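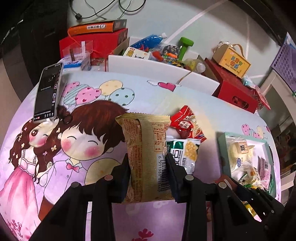
Snack packet upright between the fingers, the grip we now love.

Drurnonine gallery: the week of the dropped snacks

Welcome to the messiest and most fun page in our Widska project! We use hand-held grippers to sort wrapped snacks in and out of a shallow tray, and in April one of them developed a fault that took us 7 sessions to pin down. The fingers would close, hold for a moment, then ease open by themselves. Out of 624 logged grips, 40 ended in a drop.

We blamed the shiny wrappers first (wrong!), then the finger pads (wrong again!). The culprit was a worn spring in the trigger, and it only slipped once the tool had been running long enough to warm up. What a great little puzzle that was.

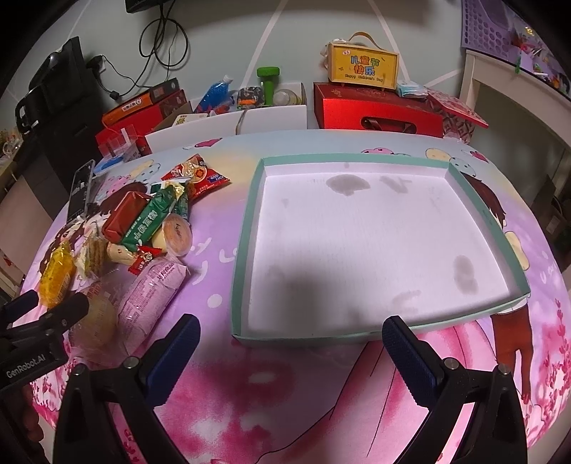

The tray rim gave us our second headache. Come in too low with the jaws open and a finger can catch the edge, which jolts the wrist of whoever is holding the tool. We now stop and back straight out when that happens, no twisting, and we check the screws before going again.

The new spring came from the Brunport workshop and has done 80 grips so far without letting go once. Wafers are next, and we can't wait! The full fault log is on the Menon page.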